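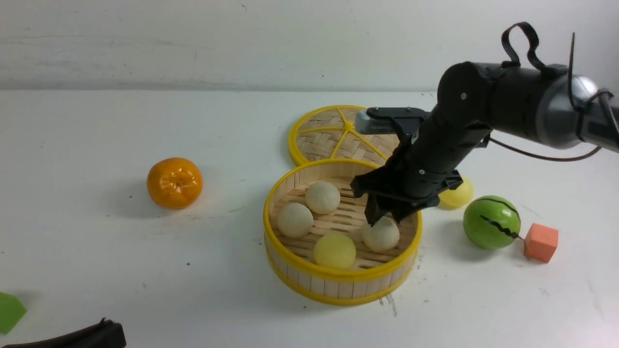 Fig. 4.1 Two-finger gripper over a bamboo steamer basket, bench task.

4.3 Packing stations: what moves and what stays

The Plevton site packs chilled buns and fruit for canteens. Before automation a packer filled 118 baskets per shift by hand and checked each item while placing it. Checking was never written down as a task. When the Cunatis cell was specified, only the placing was costed.

Bench work comes first. Round items of similar size and different stiffness are the usual test load, with the basket rim as the main obstacle. The finger opening has to clear the rim and the neighbouring item at the same time. The Cleda worksheet (August version) gives 500 trial picks per item type before a cell goes to the line.
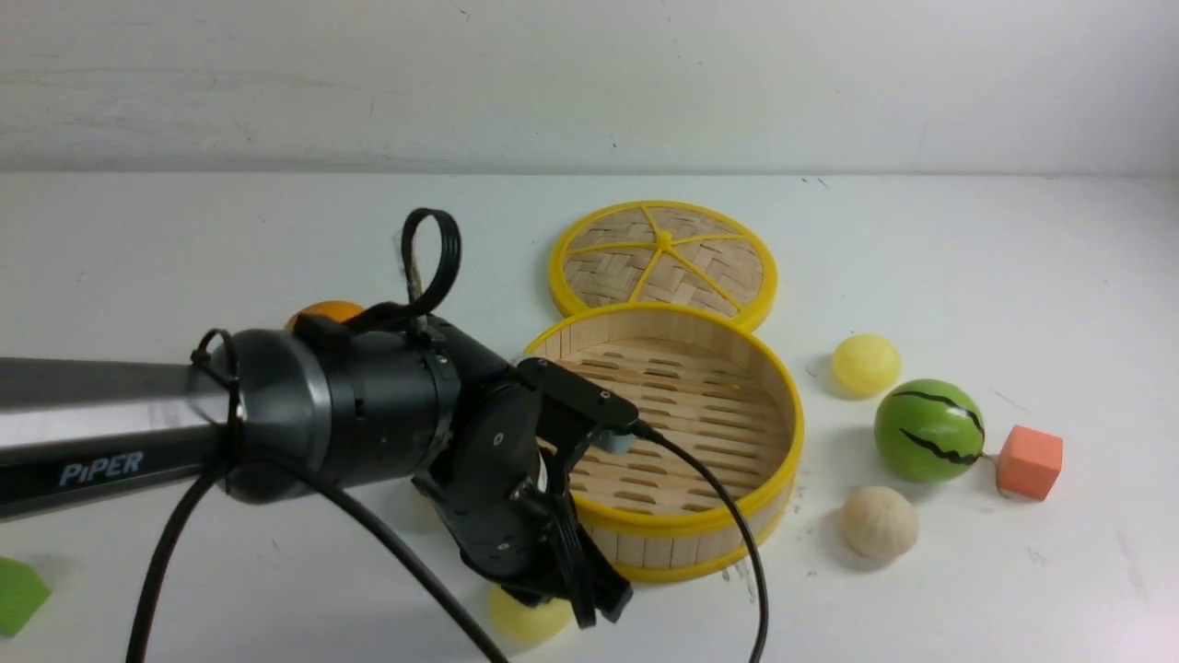

Who decides that an item is unfit to pack once the arm does the placing?
The line attendant does, and the job description must say so and allow time for it.

Effects on staff recorded by Aoki in the Plevton study:

Placing work fell; clearing stoppages and refilling trays rose. Of 17 packers, six moved to attendant posts, nine to other lines, two left.

Wrist complaints dropped. Complaints about standing and waiting appeared for the first time.

Attendants logged 2773 stoppages in the first period. Most were cleared without a technician, although the pay grade did not change until the Krajčí agreement.

Reading for the seminar: Takeshi Aoki, site notes, parts 2 and 3. Bring a task list for one manual job you know, with the unwritten checks marked separately.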